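PRESS RELEASE
For immediate use

Wernance opens its screwdriver bench to small repair groups

A good screwdriver makes a repair a pleasure, and a poor one chews the screw and ends the evening early. From May, Wernance will lend its workshop bench and its full set of drivers to small repair groups who have nowhere to work, and we are delighted to be able to say so at last. 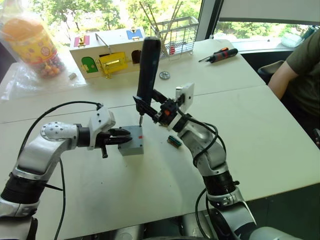
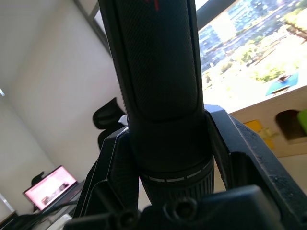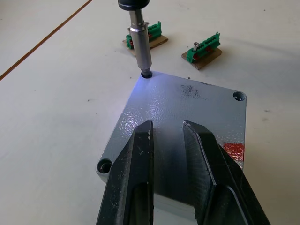 What the bench offers

The bench is a plain white table near a good window, with daylight for most of the afternoon. Groups can book it for 2 hours at a time, and there is room for 10 people if a few don't mind standing. Tea is included. Parking is not, but the bus stops at the end of the road.

Every booking comes with the use of the Uvel drawer, our name for the collection of drivers and bits we have built up over the years. It has long, slim drivers for screws that sit deep in a hole, short ones for tight corners, and a tray of spare bits sorted by size. Please put them back in the right slot — we do check!

Practice pieces for beginners

Newcomers often worry about spoiling something they care for, so we have put together 13 practice pieces to try first. A grey metal plate with countersunk holes is a lovely one to start on, as the sloping rim lets you see whether the driver is standing straight. There are small boxes and little circuit boards for those who want finer work. The wooden lock box, with its coloured doors and latches, is there for younger visitors and has already proved very popular with their parents.

"I learned to use a screwdriver on my grandmother's radio, and I stripped nearly every screw in it," said Zinhle Mabuza, who runs the bench. "I would have loved a plate like ours to practise on. You get the feel of it in ten minutes, the driver sits down properly and you stop pushing so hard."

Vinh Bạch will lead the first sessions, with Ruoxi Qiu looking after the electronics side. Both are happy to answer questions beforehand, however basic.

Getting involved

The scheme is paid for by a grant of 4000 pounds from the Sethi fund, which covers the bench, replacement bits and the heating. Groups pay nothing for their first booking. After that we ask for a small gift towards worn bits, if they can manage it.

Bookings are taken by Naveed Marwat at the Wernance front desk, in person or by telephone, between 10 in the morning and 4 in the afternoon. Please tell him how many people are coming and what you hope to mend. Mains-powered items need to be agreed in advance, and we can't take microwaves.

Ends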